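Rarneck Starter Gripper: sorting earbuds without losing your temper

The Rarneck kit comes with two black fingers, a wrist camera and a manual that treats earbuds as an easy first job. Whoever wrote that has never watched one roll under a fridge. I gave the kit 30 tries before I trusted it. Allow 4 hours, plus snacks.

1. Tape your trays down. Light plastic ones wander when bumped.

2. In the Sidov app, open Grip and set the closing force to 28. The default is 300, a fine number for walnuts.

3. Line up on the case low, at the base. Grab it by the lid and you'll be holding a lid.

4. For a single bud, go for the round head and let the stem hang. Stems are skinny, shiny and full of spite.

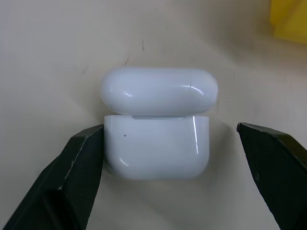
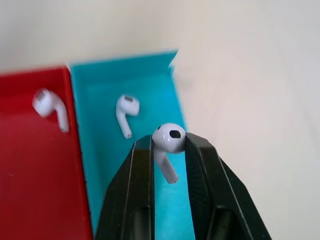
First picture: fingers on either side of the case, the left one closer. Second: a bud held by its head over the blue tray.

5. If one finger sits closer than the other, nudge the wrist sideways before you close. Otherwise the near finger shoves the case along until the far one catches it.

6. Lower before you open. Dropped buds bounce, and they have favorite hiding places.

7. Save the routine under a name you'll recognize. Mine is "final2."

The Prerwood fingertip pads are sold separately, naturally. Try the stock ones first.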